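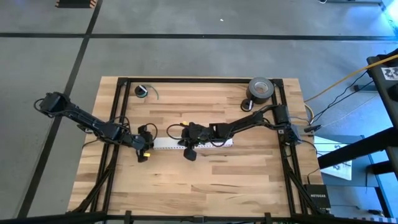
Butcher-block bench with the white perforated piece laid out, green wire and duct tape at the back.

2018-02-21

Bench top: oil from the December coat has cured, no tack left. Grain still shows darker streaks, leave them. Next coat when the Winmont tin is opened.

White strip measured end to end, 795 mm. Drawing from Kuhlmann says 800. Theda Hollmann to ask them which is right before we order more. Don't trim any until she hears back.

Green wire: keep it on the small black spool, and tape the loose end down after cutting. Duct tape goes back on the shelf at night.

Floor tape lines stay where they are for now. Joten delivery is 6 boxes, stack them by the door, clear of the lines.

To do: re-check bolts on the border frame, sweep under bench.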